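Plukham is a small set of tabletop pictures about foam dice and putting them away. It has big soft dice, an open bin and a wooden top for them to roll around on, plus a folder of notes that keeps growing because we like dice far too much. Version 2, updated October 7, 2019.

## What's in it

- `pictures/` holds 1000 stills, grouped by session
- `notes/` holds one plain text file per session (17 of them)
- `labels.csv` has one row for every die in every picture
- `rules.md` explains how we tidy, and a variant called Pekel
- `CHANGES.md` lists what got fixed and when

Names look like `s04_0112`, with the session first and the still second. Session numbers follow the order we did them in. Nothing was renumbered when we threw things out, so expect a few gaps.

## Why foam dice

We started with ordinary board game dice and they were too small for the job. Foam dice are lovely! They land with barely a sound, they're easy to grab, and the pips are large enough to read from well above the table. They also do a funny thing where they bounce once, look settled, and then tip over onto another side.

A die is a great object for labels, too. Every side has its own number, and opposite sides of a standard die add up to seven, so if you can read the top you know the bottom as well. We use that as a check on the rows (see below). It has caught real mistakes, mostly mine.

## The things on the table

**Dice.** Bright colors, black pips. Pink and red both turn up, and they can be closer to each other than you'd like once the red one is behind orange plastic. Please read the color note before you train anything on color.

**Bin.** Open-topped and rectangular, in translucent orange. We picked a see-through one so that a die stays at least partly readable after it has been put away. An opaque bin would have been easier to find in a picture and a lot less interesting.

**Table.** Pale butcher block made of long strips. I love this top. The darker streaks in the wood give you something to line pictures up against, and soft foam doesn't mark it.

## How a round goes

1. Put the bin near one end of the table.
2. Roll or scatter the dice. Leave them where they stop.
3. Take the first still.
4. Put the dice away in any order you like.
5. Take another still whenever something has changed.
6. Stop when the bin has everything, or when you've had enough.

Unfinished rounds stay in. A half-tidied table is a perfectly good table, and those are some of my favorites in the whole set.

For the **Pekel** variant, the highest top face goes into the bin first and ties go to whichever die is nearest. It's a nice little ordering puzzle and it makes people look properly at the pips. Sessions played this way have `pekel` on the first line of their notes file.

## Columns in labels.csv

| column | meaning |
|---|---|
| `still` | name of the picture |
| `color` | color of the die, as seen out of the bin |
| `top` | pips on the top face, 1 to 6, or blank |
| `side` | any side faces you can read, separated by a slash |
| `place` | `table`, `bin`, `edge` or `unsure` |

`edge` means a die is leaning on the bin or half over the rim. `unsure` is for the ones where you can't tell whether a die is in the bin or right in front of it. Translucent plastic does this all the time, and we'd much prefer an `unsure` to a confident guess. Leave `top` blank if the pips won't come clear. Blank is a fine answer.

The seven check is simple. No row may list two visible faces that add up to seven, because opposite faces can't both be showing. Run `check_faces` before you send anything in.

## Color note

The bin tints whatever is behind it. Red gets warmer, and black pips lose some of their edge. The `color` column gives the real color of the die, so a color picker pointed at the picture will disagree with it. Both are right in their own way, but don't mix them up.

## Good uses

- Reading pips at an angle
- Deciding what's inside, beside or in front of something see-through
- Planning an order for putting things away
- Teaching a first labeling class (30 stills is plenty for one sitting)

It's a poor choice for judging whether dice are fair. People nudge them, restart rounds and set faces by hand, so the counts mean nothing at all.

## Known problems

- Early notes use "box" where later ones use "bin". Same thing.
- Session 2 has some `side` values in the wrong order.
- The Gallegos split (`split_gallegos.txt`) was drawn up before the last cleanup in January and still lists a few stills that are gone. Skip any name you can't find.
- The Pela split is newer and keeps whole sessions together. Use that one if you're starting fresh.

## Sending fixes

Please do! One fix per message is easiest, with the still name and the corrected row. If you disagree with a `bin` or `table` label, tell us what you'd put there and we'll look again.

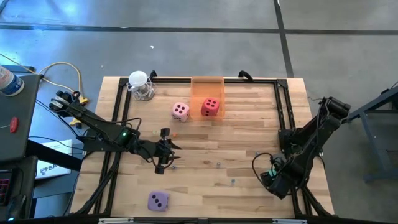
New rounds are welcome as well, as long as a notes file comes with them.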